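The Bedroom Robotics Lab

In Nomudville, a pair of hand-held grippers is learning its way around old jeans

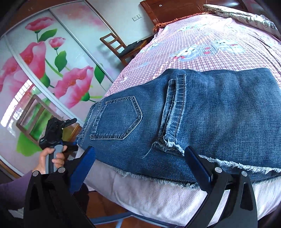

Denim on the bed, grippers at the ready: a back pocket, a heavy seam and plenty of loose thread.

Cloth is where home robotics gets really fun. A block stays the shape it was when you let go of it. A piece of old jeans folds, drags, bunches up and grabs onto itself, and every one of those habits has to be handled by two fingers that can only open and close.

That is the puzzle behind Min, a home-built project that has taken over evenings and most of every Saturday in one Nomudville household. The plan is wonderfully simple to say out loud: a pair of arms that can pick up a scrap of denim, spread it flat and pass it along for patching. The arms come later. For now the builders work the grippers by hand, one in each fist, and record every grab so the software has something to learn from.

So far they have logged 900 grabs, and you can hear the pride when that number comes up (it does, often). The black jaws carry ridged blue pads, and the pads have had more attention than anything else in the build. It took six versions to get a ridge that bites into a frayed hem without pulling half the threads out with it. Version two, everybody agrees, was basically a comb.

Thick seams are still the toughest customers. The jaws close on one and the thin fabric beside it slips free, so the newest routine goes for the seam first and lets the second gripper chase the loose side. It's slower, but it's a joy to watch when it goes right!

Members of Ridwood, the shared workshop across town, have offered bench space for the motors once the arms are ready. Next on the list is a wrist joint, then corduroy.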